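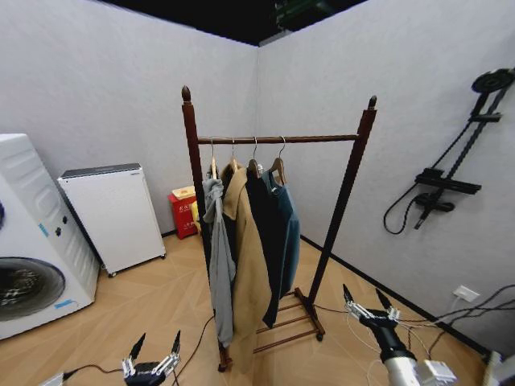 The copyright claim against my song arrived at 7 in the morning, which is an ambitious hour to accuse anyone of anything. It said that my video on Nivport contained material belonging to somebody else, that the somebody was represented by Darnik, and that any advertising money the video earned would go to them from now on. The video has earned no advertising money. I wished them joy of it. Then I read the notice a second time and got cross, and when I'm cross I want to look like a person with a lawyer. A long camel coat on a hanger already looks as if it has retained counsel. The gray hooded jacket beside it looks as if it will settle.

I did not put on a coat. I made toast and filled in the form.

For those who came in late: I write small waltzes for the accordion and play them badly on the internet. This one is called "Broltitz" after a place my grandmother talked about and may have made up. I wrote it at the kitchen table over one winter. It has had 706 plays, and a fair share of those were me checking whether the sound was in sync.

The notice said the matching part ran for 8 seconds, near the end of the second section. I listened to those seconds more closely than anyone has ever listened to my accordion. They consist of a G, a longer G, and me breathing in. If somebody owns the breath I would like to know who it is, as I have been using it without a license for decades.
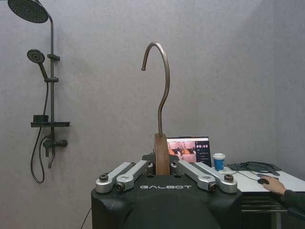

Last edited in August – corrected the part about deadlines, thanks to those who wrote

The dispute form gives you a menu of reasons. You can say you have a license, you can say the work is in the public domain, or you can say your use is covered by an exception. "I wrote it" is on there too, at the bottom, with a warning beside it about the consequences of making false statements. The other reasons have no warning. I suppose they get fewer liars in the public domain.

Then there's a box for your evidence. I scanned my manuscript, including the coffee ring and a phone number for a plumber. I added the first recording, made on my phone with the dishwasher going. I wrote a paragraph explaining what a waltz is, deleted it, and wrote a shorter one with less feeling in it.

What I hadn't understood is who reads all this. On Nivport, your dispute goes first to whoever made the claim, so Darnik gets to consider whether Darnik was wrong. They have up to 60 days to do it. If they say nothing, the claim lapses. If they say they were right, you can appeal, and they consider it again. Only after that does anyone have to think about a court, and I was not going to court over two Gs.

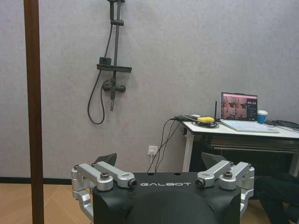
Black shower fittings, gray wall

My neighbor Đinh, who puts up with the accordion through a shared wall, asked what I'd do if I won. I said I would have my nothing back. He thought about this and said it seemed a lot of paperwork for nothing, and I had to agree with him, although I'd already done the paperwork.

Still, I find I mind. I don't mind the money. I mind that for several weeks anyone opening the page has seen a line of small gray type under my own tune giving the credit to some other piece, a track I have since tracked down and listened to. It's a long ambient thing for sleeping to. It does have a G in it. I stayed awake out of spite.
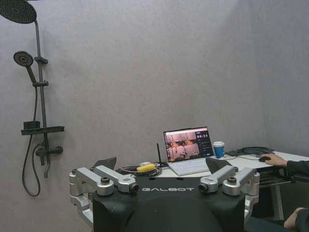

Duyên Kim wrote in to say that she'd had the same thing with a recording of a hymn, that the claim was dropped on the very last day with no explanation, and that it came back the following month from a different company. Her advice is to keep the scans in a folder and give the folder a rude name.

I have done both. The claim on "Broltitz" is still open as I write, and the video is up to 7 dislikes, which I'd prefer to think are about the legal situation. There's a second waltz nearly finished. I've taken the long G out of it and put in an F sharp, and it sounds worse, so I expect I'll put the G back before I record it.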